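Lalberg tenants to get new shared kitchens as Ansah begins refit programme

Housing provider Ansah has started work on the shared kitchens in its supported and student housing in Lalberg, with the first buildings due to be handed back to tenants in February.

The programme covers 432 rooms across the town, most of them in buildings that opened in 2006 and still have the units fitted at that time. Tenants in these buildings have their own bedroom and shower room and share a kitchen with the other people on their corridor.

Ansah said the kitchens were the most common subject of complaint in its last tenant survey, which drew 800 replies. Doors that no longer closed, worn worktops and a lack of lockable storage were mentioned most often. Noise from extractor fans came next, followed by poor lighting over the sink.

Work will be carried out one corridor at a time by Hitik, the contractor appointed after a tender in the spring. While a kitchen is closed, tenants will be given access to the one on the floor above or below. A fridge and a microwave will be placed in the common room of each building for the whole of the works. Those who need step-free access will be offered a ground-floor kitchen and will be contacted separately.

Ansah said: "Many of our tenants cook every day, and for some the kitchen is the only place they meet their neighbours. The old units have been repaired many times and it now costs more to keep patching them than to replace them. We asked people what they wanted and most of them asked for plain, hard-wearing kitchens that are easy to wipe down."

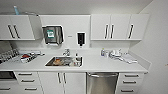
White wall and base units with a long white worktop. A paper towel dispenser hangs between them.

The layout of each kitchen has been agreed with the tenants who use it. Corridors could choose between one long run of units and two shorter runs facing each other. Where there is space for a table, it will stay. Each tenant will have one lockable cupboard and one shelf in the fridge.

Sinks will be replaced in every kitchen. Hobs and ovens will be replaced only where they have failed their last safety check or are due to do so within two years. Flooring is not part of the contract, except in Brivineck House, where a leak last winter damaged the boards on two floors. Brivineck House will be the last building to be done, as the drying work there must be signed off first.

Hitik will be on site from 8am to 4.30pm on weekdays. There will be no drilling before 9am, and no work will take place during the summer exam period in the student buildings. Some Saturday working may be needed for water supply changes, and notices will go up in the lobby at least a week beforehand.

Old units in usable condition will be offered to community groups in Lalberg free of charge. Groups must arrange their own collection and should bring their own fixings. The remainder will be taken to the town recycling centre.

Rents will not rise as a result of the programme. The cost is being met from Ansah's planned maintenance fund, which is set aside each year for work of this kind. Service charges will be reviewed in the usual way at the end of the financial year.

Tenants who have questions about dates or access can speak to the site office in their building or call the tenant line on extension 3614. Printed copies of the timetable are available in large type on request.

ENDS

Notes to editors

Ansah provides supported, student and general needs housing in Lalberg and the surrounding villages.

Hitik is a building contractor specialising in kitchens and bathrooms in occupied buildings.

Press enquiries should be sent to the Ansah communications office. Visits to completed kitchens can be arranged with the agreement of tenants.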